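Cap sorting day at Gollgate

Quick gallery from the Lumach cap swap, Oct 23, 2021. More pics when I get a minute - sorry, rushing.

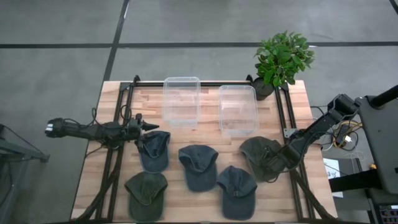

Five caps on the butcher-block table, navy and slate-blue in with the gray-green one. Two clear bins behind, still empty.

Swap runs till February. Up to 64 caps on the rails by then, hopefuly. Drop yours at the Rurano desk, washed please. Two per person max. Kids sizes esp wanted, we never have enough. Bent brims fine, torn sweatbands no.

Comments (3)

capsnhats: is the navy one taken?? love that color

rurano_rita: what plant is that, mine never gets so bushy

gollgate mom: got 2 to drop off, is the desk open at lunch - or only after school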